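Ivstead Parish Hall and Allotments Association
Minutes of the general meeting held on Sep 24, 2020

Present: the chair, the secretary, the plots officer, the hall bookings officer and 11 members. Apologies were received from the water steward and two plot holders from the lower field.

1. Minutes of the last meeting

The minutes of the May meeting were taken as read. One correction was made under item 4, where "Retier side gate" should have read "Retier Lane side gate". With that change they were agreed as a true record.

2. Matters arising

The hedge along Retier Lane has been cut back to the height asked for by the highways office. The cuttings are still piled behind the compost bays and need to go. Members with a trailer were asked to speak to the plots officer.

The broken pane in the hall porch has been replaced. The new glass is clear and the old was frosted, and two members said they preferred the old. No action.

The letter to the bus company about the stop at Trastport has been sent. There has been no reply. The secretary will write again.

3. Water supply to the lower field

The plots officer reported on the leak first raised in May. The pipe has been dug out at the second stopcock and the joint is badly worn. Bodnár, the firm that laid the pipe to the upper field, has looked at it and given a price of £855 to replace the run from the second stopcock to the trough. The price includes making good the path but does not include a new trough.

A member asked whether a second price had been sought. The plots officer said one other firm had been asked and had declined as the job was too small. Another member said the work could be done by the members themselves over a weekend. There was some discussion of this. The chair pointed out that the pipe runs under the shared track to the farm, and that the farm would want the work done by a firm with its own insurance.

It was proposed and seconded that the price from Bodnár be accepted. Agreed, with one against.

The trough itself was left for a later meeting. Until the work is finished the lower field will be turned off at the first stopcock overnight. Plot holders are asked to fill their butts before dusk and to leave the stopcock alone - it has been found half open on several mornings and the thread is getting worn.

4. Plot rents and waiting list

Rents for the coming year were discussed. The accounts sheet was passed round. The secretary proposed no change to the rent for a full plot and a rise of £6 for plots with a shed. The reason given was the cost of insurance, which is now charged by the building. Some holders felt that a small tool store should not count as a shed. After discussion it was agreed that anything a person can stand up inside is a shed, and anything else is a store.

The rise was agreed on that basis. Holders who think their building has been wrongly listed should tell the plots officer before rents are sent out.

There are six names on the waiting list. Two plots on the upper field are badly overgrown and letters have gone to both holders. If there is no answer within the usual period the plots will be offered as halves to the next people on the list. A member asked that the couch grass be dealt with first, and the plots officer said that new holders would be told what they were taking on.

5. Bonfires

There have been complaints of smoke from the houses on the Trastport side. The rule is unchanged: no fires before the end of October, and none at all when the wind is towards the houses. The notice on the gate has faded and will be done again in larger letters.

6. Seed and compost order

The joint order will go in as usual. The supplier gives the lower price on an order of 100 bags or more, and last year's order only just reached it. Forms are in the shed at the main gate and should be put in the box with payment. Forms without payment will not be counted.

Onion sets were poor last year and the secretary has asked for a different variety. Members wanting shallots should write them in the space at the foot of the form, as they were left off the printed list by mistake.

Delivery will be to the main gate. Help is needed with unloading and up to two wheelbarrows can be borrowed from the hall store.

7. Autumn show

It was agreed that there will be no show in the hall this year. The cups will stay with their present holders, who are asked to keep them clean. A member suggested a display of produce on the wall by the main gate, with no judging. This was liked, but it was felt that things left on the wall would be taken. The matter was dropped.

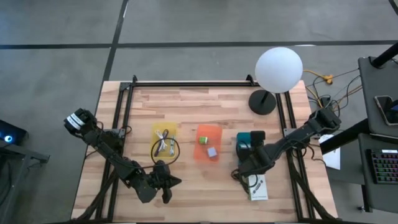
Minutes and page by the Hon. Secretary

8. Hall matters

The bookings officer reported that the kitchen can be used again by one group at a time. Groups must bring their own tea towels and take them home.

The side door is sticking. It will be planed when the weather is dry. In the meantime it should be pulled hard and then checked from outside.

The piano has been offered to the school. If they do not want it, it will be offered to members, who would have to move it at their own cost.

9. Any other business

A member asked about dogs on the upper field. The rule is that they are kept on a lead, and this applies to holders as well as visitors.

The lock on the Retier Lane side gate is stiff in cold weather and a new one will be bought. Keys will be exchanged one for one, and a holder without an old key to hand in will pay for the new one.

It was asked whether hens could be kept on the lower field. The lease is not clear on this. The secretary will look it up and report back.

10. Next meeting

To be fixed once the date for the pipe work is known. Items for the agenda should reach the secretary in writing. The meeting closed at 8.50 pm.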